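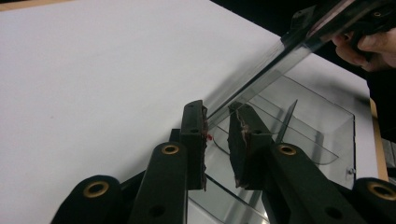 En casa tenemos enchufes inteligentes, bombillas inteligentes, un termostato que se cree más listo que yo y un altavoz en la cocina que contesta cuando hablo con el perro. Y aun así, el invierno pasado me pasé una tarde entera encendiendo y apagando el router como si estuviéramos en 2003. De aquella tarde (¡y de otras cuantas!) han salido estos trucos, que os dejo tal cual los tengo apuntados en la puerta de la nevera.

Poned nombres aburridos. Yo empecé con "Luz Guay" y "Lamparita", y el altavoz no me entendía ni a la quinta. Ahora todo se llama habitación más cosa: "cocina techo", "salón rincón", "pasillo". Sosísimo, pero funciona hasta cuando viene mi suegra y habla bajito. Evitad también los nombres que se parecen entre sí, que "mesa" y "mesilla" me han dado más de un susto a las once de la noche.

El wifi de los cacharros, aparte. Muchos enchufes y bombillas solo se entienden con la banda de 2,4 GHz, y si el móvil está en la otra, la aplicación se queda dando vueltas y una se desespera. Yo me hice una red solo para ellos, con su nombre y su contraseña, y cuando cambié la del wifi de casa no tuve que volver a emparejar nada. Mi vecino Levente Farkas me lo había recomendado hacía meses y yo, ni caso.

El termostato, lejos del horno. El mío es un Milon y lo tenía en la pared que da a la cocina, así que cada vez que hacía un bizcocho creía que había llegado el verano y apagaba la calefacción de toda la casa. Lo moví al pasillo, a metro y medio del suelo más o menos, sin sol directo ni radiador cerca. Si el vuestro va cableado, eso mejor con un electricista, ¿eh? Y no lo andéis tocando cada rato: subidlo de grado en grado y dadle tiempo.

Ojo con lo que enchufáis. Antes de poner nada en un enchufe inteligente, mirad los vatios que admite, que vienen en la parte de atrás en una letra minúscula (yo le hago una foto con el móvil y la amplío). Una lámpara, una radio, las luces de Navidad, perfecto. Un calefactor o la plancha, no, por favor. Y la nevera tampoco, que basta un toque tonto en la aplicación para quedarse sin croquetas congeladas. No pregunto quién ha tenido que tirar dos bandejas. He sido yo.

Las pilas, todas el mismo día. Los sensores de las puertas se van muriendo de uno en uno y siempre avisan de madrugada con un pitidito. Yo los cambio todos en mayo, aunque a alguno le quede un poco, y las pilas medio gastadas pasan a los mandos de la tele. Con un rotulador fino apunto el mes por dentro de la tapita.

Limpiar sin mojar. A las cámaras y a los sensores de movimiento les encanta coger polvo, y luego parece que están rotos. Un paño de microfibra seco, de los de las gafas, y listo. Nada de limpiacristales. Para las rejillas del altavoz uso una brocha de repostería vieja, que va de maravilla con las migas.

Guardad los códigos. Cada aparato trae una pegatina con un código QR o una ristra de números, y la pegatina se queda siempre en el sitio más imposible, contra la pared o dentro del casquillo. Antes de instalarlo, foto. Yo tengo un álbum en el móvil que se llama "cacharros" y me ha salvado ya varias veces, la última con el enchufe Grorkberg de detrás del sofá, que no pienso volver a mover ese sofá en mi vida.

Las ofertas, con calma. Cuando llegan las rebajas me entran ganas de comprarlo todo, claro. Pero antes miro si es compatible con lo que ya tengo, si necesita una central aparte y si hay que pagar suscripción. Una vez vi un paquete de Tirileck por casi 300 euros y me pareció un chollo, hasta que leí que la central se vendía por separado y el total se iba a 370. Se quedó en el carrito. Al final compré un par de enchufes sueltos y tan feliz.

Dejad un interruptor de los de toda la vida. En cada cuarto, por lo menos uno que funcione con el dedo. Annick Friesen, que me escribió después de mi entrada sobre persianas, automatizó hasta la luz del baño y un miércoles se le cayó internet con la casa llena de invitados. Tuvieron velas aromáticas por todas partes, eso sí, y me cuenta que el baño olía a vainilla.

Me queda pendiente el tema de las persianas del dormitorio, que se abren cuando les da la gana. Si alguien tiene un motor Boychuk y ha conseguido que respete los domingos, ¡que me lo cuente, por favor!

5 comentarios · Compartido 2 veces

Contacto | Aviso legal | © Todos los derechos reservados | Volver arriba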